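Search this site Search for a club, player or topic Go

Is Drilholm's winter training plan worth 319 for a county under-20 player?

Colton Perron
24/12/2022

My lad has been called into the county under-20 panel and a selector keeps pushing the Drilholm plan. It costs 319 for the winter and claims players gain two yards of pace. He already does two gym nights and a club session. Has anyone's son or daughter done it, and did it make any difference on the pitch?

Audrey-Anne Fraser

Two yards of pace measured how? I asked them that last year and got a leaflet back. My daughter did the plan and she was fitter in spring, but she was also a year older and had stopped working Saturday nights. The gym sheets are fine. You could get the same from any decent club coach for nothing — ask yours first. Also ask whether the selector gets anything for signing people up.

What I'd want in writing before paying:

- who writes the sessions, and whether they have ever worked with footballers

- what happens to the money if he pulls a hamstring in week two

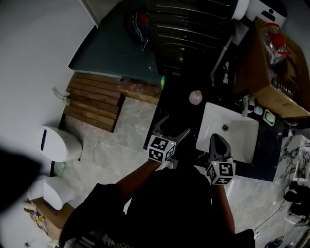 - whether the county manager has agreed to it, as two sets of coaches will run him into the ground

Iulian Ene

did it, was grand, bit dear. wouldnt do it again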